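How to Book a Room Directly With a Small Hotel

Booking sites are handy for seeing what a town has to offer, but once you have settled on a small hotel or guesthouse it is often worth contacting the place yourself. You may get a better price, a better room, or a cancellation policy you can live with. The steps below apply to most independent hotels. I have used my own booking at the Pruvine Guesthouse in Tolach as the worked figures throughout.

What you need before you start

Have your dates, the number of guests, and the price you have already been quoted somewhere else. Write down what that price includes. A rate with breakfast and a rate without are two different products, and the front desk will ask which one you mean.

Step 1. Find the hotel's own website

Search for the name of the hotel together with the name of the town. The first few results will usually be booking sites, and some of them use the hotel's name in the web address. Scroll until you find a page with a local phone number and a street address. If you can't tell, look at the map listing and use the phone number shown there.

Step 2. Compare the full price

Go as far as the last screen before payment on both sites. Local tax, parking and cleaning fees are sometimes left out until then. The room in Tolach was $229 a night on the booking site with breakfast. The hotel's own site showed the same $229, and I nearly stopped there.

Make sure the room type matches. "Standard double" and "classic double" may be the same room or may be on different floors. If the names differ, ask when you call.

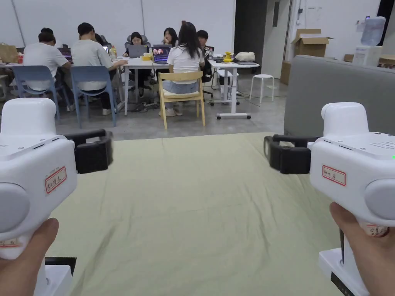

Step 3. Call at a quiet time

Mid-afternoon is best. Mornings are taken up with checkouts, and from 4 p.m. on the desk is busy with arrivals. Avoid Saturday completely if the hotel hosts weddings.

Ask for reservations. In a small place the person who answers the phone will probably handle it. Give your dates first, then say you have seen a rate online and would like to book directly. Then ask, "What is your best rate for those nights?" and wait. You don't need a speech about how long you have been planning the trip.

The Pruvine took my rate down to $192 a night, breakfast included. If the hotel can't lower the price, ask for something else: late checkout, free parking, or a room on the quiet side of the building. Many owners would sooner give you one of these than discount the room.

Step 4. Ask about the room itself

Small hotels in old buildings have rooms that vary a lot. These are the questions I ask:

Is there an elevator, and does it reach that floor?
Is the bed one mattress or two pushed together?
Does the room have a bath or only a shower?
What does the window look out on?
Is there air conditioning or a fan?
Is the room above the bar or the kitchen?

If you have allergies, bring them up now so housekeeping can plan for feather-free pillows and blankets. The same goes for a crib or a rollaway bed. Some places own only one of each.

Step 5. Agree on the terms

Before you give a card number, find out when the card will be charged and how late you can cancel. Direct bookings can be stricter than the ones on large sites. The Minunden Lodge, where we stayed the following September, wanted a deposit of 2 nights up front and kept it for any cancellation inside 4 weeks. That was fine with us, but I would have been annoyed to learn it afterward.

Ask whether the deposit comes off the final bill. It normally does. Also ask if the charge will be in local currency. Let your own bank do the conversion if you are given the choice.

Step 6. Get it in writing

Ask for an email confirmation while you are still on the phone and spell out your address. It should show:

Arrival and departure dates
Room type and number of guests
Price per night and total with tax
Meals included
Deposit paid and cancellation deadline
Any extras you were promised

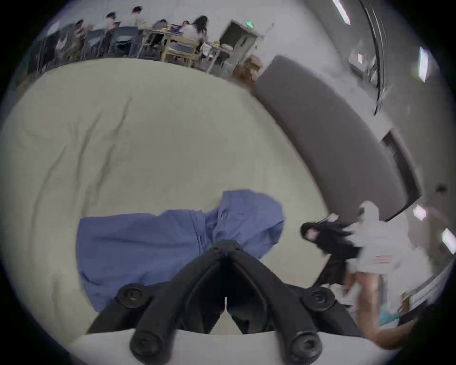
Blue cloth, bunched up in loose folds.

Read it the same day. If anything is missing, reply to that email and list what was agreed. Save the reply as well, or print it if you expect poor phone service when you get there.

Step 7. Confirm before you travel

Send a short message a few days before arrival with your expected check-in time. Small hotels do not always staff the desk overnight. If you will be late, ask how to get in. You may be given a door code or told to ring a bell at the side entrance.

When a booking site is the better choice

Stay with the site if you need to be able to cancel up to the last day, if you have points to use, or if you don't share a language with the hotel and would be uncomfortable sorting out a problem by phone. Also use it if the hotel wants payment by bank transfer and you can find no recent guest reviews.

If the confirmation doesn't arrive

Check your spam folder, then call again. Don't send card details by email to speed things up. If the hotel has no record of the booking, give them the date and time of your first call. It may have been written in the paper book at the desk and not yet entered in the computer.

Related pages: What to ask about half board. How hotel deposits work. Getting to Tolach without a car.

Posted by Yousafzai in Hotels and Lodging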